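Zakbridge Kitchen Cell – Re-inspection Checklist After Dropped Lid
Inspector: Jarlath Tully
Apr 16, 2023
Reason for visit: arm let go of a lid mid-lift and then carried on stirring as if it had meant to.

1. Emergency stop within reach of the operator
Pass. It had a tea towel over it in February. It has no tea towel now.

2. Finger pads clean and firmly fixed
Pass, second attempt. Left pad had a film of cooking oil. Rekha wiped it and looked at me until I ticked the box.

3. Grip force, lid task
Fail. Set to 55 in the Siltent software, reading 41 at the fingers. Erdal says the sensor is wrong. The lid, had it been asked, would side with the sensor.

4. Drop detection
Fail. With the fingers closed on nothing at all, the arm reported a successful grasp and moved on to the next job. I have worked with people like this.

5. Speed limit near the table
Pass at 50 per cent. Please leave it there.

6. Cookware for the repeat test
Pass with comment. Small black saucepan, glass lid on, purple knob and handle, sliced orange food in the bottom (carrot, according to Rekha's sheet). The knob flares and has a notch in one side, so agree the gripping angle first. The table is glossy and throws back a lot of light – check the wrist camera for glare.

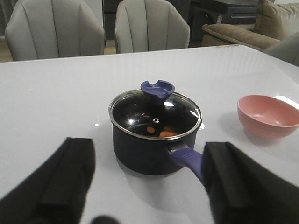
7. Cycle log
Not done. Solveig to send all 2,000 lines, including the dull ones.

8. Sign-off
Withheld until 3 and 4 are fixed. No lid lifting without someone at the stop button.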